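Casstead workshop, notebook, October
Small fridge, back bench end

Started 9.40. Ningsih asked for the fridge to be sorted out before the Gillia samples come over, as the adhesives have to go somewhere cool and the big unit in the store is full of Liem stock until the end of the month. So this is a record of what was done to it and what still wants doing.

Switched off at the wall last night by Prasetyo, door wedged with a folded rag so it wouldn't seal itself shut. By this morning there was a puddle in the bottom and nothing left on the plate at the back except a thin crust in one corner, which came off with a plastic scraper. No metal on it please, the last fridge went that way.

Emptied everything before wiping. Most of it was ours, some of it was lunch. Two tubes of contact adhesive with no date on them went in the chemical waste. One tub of Skavent paste, opened, label still readable, kept. A jar of something of Margarida's that she says is pickled lime and is not to be touched. It is in the kitchen now with her name on it.

Wash was warm water and bicarb, a spoon to the bowl, then clean water, then a dry cloth. The gasket took longest. There is a fold all the way round it that holds crumbs and black bits, and the only thing that gets in there is a cotton bud or the corner of a cloth over a fingernail. Bottom hinge side was worst. Went round twice.

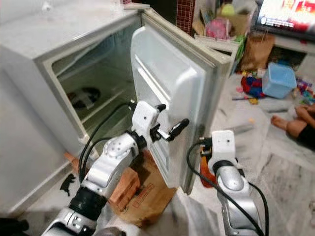

Paper test on the seal after that. Strip of printer paper in the door, shut it, pull. It should drag. Good along the top and down the handle side. Bottom hinge corner the paper slid straight out. Warmed the gasket there with the hairdryer on low for a couple of minutes and pressed it back into shape by hand, shut the door on it and left it for an hour. Better after, it drags now – not as hard as the top, but it drags. Will repeat tomorrow before deciding whether to order a new one. Anisa has found one for sale but they want 11 pounds for the rubber and nearly as much again to post it.

Door swings freely and stays where you leave it until it is nearly closed, then drifts open again if not pushed. I think the floor is to blame. Put a level across the top and it leans slightly forward. Packed the front feet with two bits of offcut ply and it now closes on its own from a hand's width out. The ply is a stopgap. The feet are meant to screw out but one of them is seized and I didn't want to force it with the fridge tipped.

Back on at 11.25. Thermometer in a glass of water on the shelf, dial at the middle setting. Readings:

11.25 – 19 degrees
13.00 – 11 degrees
14.30 – 7 degrees
16.15 – 5 degrees

Sutrisno thinks it will go lower overnight with nobody opening it. We need it to hold between 4 and 8 for the adhesives, so if it drops under 4 turn the dial back one mark and leave it alone for a few hours before turning it again.

From now on: adhesives on the shelf, anything that might leak in a tray at the bottom, small tubes in the door. Date on everything when it is opened, in marker, on the tube and not on the cap. Food goes in the kitchen fridge. I have written this on a card and will tape it up once I find the good tape.

To do
Paper test again, all four sides
Free the seized foot (penetrating oil, leave overnight)
Overnight temperature, first person in please write it below
Ask Margarida if the 200 ml bottles need to stand upright
Thermometer to go back to Prasetyo when the Gillia lot is in

Overnight: 4 degrees at 8.10, dial not touched. A.P.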